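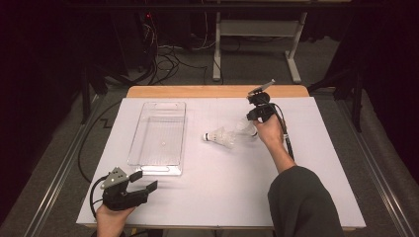 What does the Drarner teaching kit give a small workshop that it couldn't put together for itself?

Mostly time. You could source two hand-held grippers, the cabling and the recording software from separate suppliers, and a couple of my former students did (bless them), but they spent most of September chasing connectors before they'd recorded a single pick.

Drivden sells the kit for $2,705 and offers a yearly support plan on top at $419, and I'd like you to come to the tutorial with a view on whether the second figure is worth paying. Have a good read of the Prumix review in your course pack first, particularly the part on calibration, which I think is a bit generous!

For the practical, work in pairs and record 45 demonstrations of moving light, awkward objects into a tray. Keep your wrists relaxed, mind the cables, and write down every fumble as well as the tidy ones, as they're all useful when you come to judge the product.

Reports go to Alaric Iwasaki in the Mwaipopo lab, please.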